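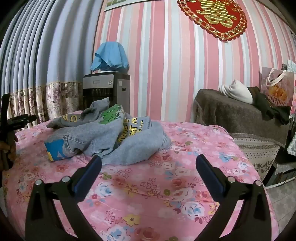

Stosard 家居衣物整理记录集：说明文件

版本日期：2026年1月7日
整理与撰写：Hứa
语言：中文。中文不是我的母语，如果有用词不准确的地方，请写信告诉我，我会在下一个版本里改正。

一、这是什么

Stosard 是一份关于在家里整理衣服的文字记录。记录的地点主要是卧室，衣服放在床上，从一堆开始，到可以放进柜子为止。每一条记录写一件衣服：它是什么种类，在什么表面上，开始时是什么状态，用了哪一种叠法，最后放在哪里。

目前一共有 1,271 条记录，来自 25 个家庭。记录中没有住户的姓名和地址，只有家庭编号，例如 H07。编号的顺序是登记的顺序，没有别的意思。

本文件主要说明外套这一部分，特别是牛仔外套。T恤、裤子、床单各有自己的说明，放在 notes 文件夹里。袜子的说明还没有写完。

二、文件夹的内容

records.csv 主表，每行一件衣服
terms.txt 词汇表，中文名称和我们使用的定义
folds.txt 叠法的文字步骤
notes 各类衣服的补充说明
changes.txt 修改记录

主表使用 UTF-8 编码，分隔符是逗号。备注栏里有时候也有逗号，所以备注栏都加了双引号。用表格软件打开以前，请先选择编码，不然中文会变成乱码。我自己已经犯过两次这个错误。

三、主表各栏的意思

item：衣服的种类。外套写“外套”，再写材料，例如“外套／牛仔”。
surface：衣服下面的表面，例如床罩、床单、桌面、沙发。有花纹时写上花纹的颜色。
start：开始的状态，见第四节。
print：有没有图案或者文字。看得清的字照写，看不清的写“不清”，请不要猜。
closure：扣子或者拉链，写“全扣”“半扣”“未扣”“未知”。
fold：叠法的代号，见 folds.txt。
place：最后放的地方，例如抽屉、挂杆、椅背、箱子。
remark：备注，可以空着。

四、开始的状态

我们只用四个词。以前用过九个词，但是不同的记录人理解得不一样，所以在去年10月把它们合并了。

成堆：衣服缩在一起，看不出完整的形状，袖子的位置不明显。
半开：能看出一部分形状，至少有一只袖子伸在外面，衣身还是扭着的。
摊开：衣身大部分展开，前面或者后面朝上，允许有褶皱。
已叠：衣服已经有整齐的边，不需要重新开始。

“摊开”和“平整”不是同一个意思。牛仔布比较硬，即使摊开了，肩膀的地方还是常常鼓起来，衣领也不一定躺平。这样的情况仍然写“摊开”，把鼓起来的部位写在备注里。

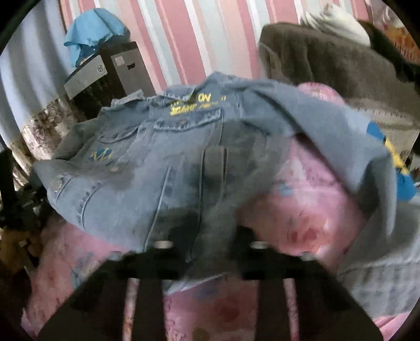
有一位读者留言说，他按照“摊开”的定义检查了自己的记录，觉得最难判断的是衣领：衣身已经开了，领子还皱在一起，到底应该算哪一种？他建议增加第五个词“领未平”。

我考虑过这个建议，暂时没有采用。判断时请看衣身，不看衣领。如果衣身大部分展开，就写“摊开”，然后在备注里写“领未平”。这样以后如果需要分开，也可以从备注里查出来。

五、外套的叠法

folds.txt 里外套有三种叠法。下面抄写最常用的一种，代号 J1。

1. 把外套前面朝下放在床上，先拉衣领，再拉下摆，使背部展开。
2. 两只袖子向两边拉直。袖口的扣子如果扣着，不必解开。
3. 用手掌从背部中间向两边抹一遍。
4. 左边袖子连同左边的衣身向中间折，折线从肩膀的中点到下摆。
5. 袖子再向下折，和衣身的边平行。
6. 右边同样做。
7. 下摆向上折到衣服的一半，再折一次，到衣领下面。
8. 翻过来，衣领朝上，放到一边。

J2 和 J1 的区别在第四步：先把两只袖子交叉放在背上，再折衣身。J2 叠出来比较厚，但是袖子不容易滑出来。J3 是卷的方法，适合放进旅行箱，请不要用在有大片印花的衣服上。

有金属扣子的外套，折线尽量不要经过扣子。胸前口袋的盖子先压平，再开始折。

六、有图案和文字的衣服

有的牛仔外套在好几个地方都有印花或者绣花，例如胸前、袖子、背后，颜色也不同。从一面看见的文字，往往只是一个词的一部分，衣服一皱，剩下的字母就看不见了。print 这一栏里，请只写当时看得见的字母，并且写明在什么部位，例如“袖子，黄色，KU”。不要根据几个字母补成完整的词，也不要写品牌，除非有清楚的标签。

看不出来是印的还是绣的，就写“图案”两个字。在 Lelleden 试用的时候，同一件衣服，一个人写“绣花”，另一个人写“胶印”，后来我们决定不要求区分。

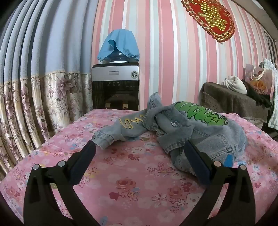 图案的颜色写大概的颜色就可以，例如黄、绿、蓝。请不要写“荧光绿”“苹果绿”这样的词，因为检索的时候很难统一。图案的边线如果是另外的颜色，可以在备注里加一句。

七、表面的花纹

碎花的床罩和床单在记录里出现得很多。写的时候先写底色，再写花，例如“粉色底，碎花”。花的种类不需要写。床罩和床单分不清楚的时候，两个都不选，写“床上织物”。

条纹的墙纸、窗帘、椅子上的盖布等等，不属于 surface，请不要写进去。只有衣服直接接触的那一层才是 surface。

八、已知的问题

外套的数量比T恤少很多。其中牛仔外套有 32 件，做比较还可以，做统计不够。
H11 和 H12 的备注栏曾经互换过，现在已经改正，但是旧版本里还是错的。
closure 一栏的“未知”比较多。外套背面朝上的时候看不见前面的扣子，这个没有办法。
“椅背”和“沙发”有时候混用。有的椅子盖着很厚的布，记录人不能确定下面是什么。
备注的长度限制是 100 个字，旧的记录里有几条超过了，我没有删减。

九、怎样帮助修改

请从 Brornby 的项目页面下载最新的 records.csv，不要在旧版本上改。每次修改请写三项：行号、原来的内容、新的内容。如果修改的是叠法的步骤，请自己先用一件真的衣服试一遍。我收到过一个很漂亮的步骤，但是试的时候发现左边袖子要穿过衣身，做不到。

新的家庭记录也欢迎。开始以前请先读第四节，并且问过家里的人同意不同意。

十、使用条件

可以免费用于学习、教学和研究。转载时请写明 Stosard 和版本日期。请不要用备注里的内容去推测某个家庭是谁。

下一个版本计划增加围巾和毛衣。毛衣的 start 是否也用同样的四个词，现在还在讨论。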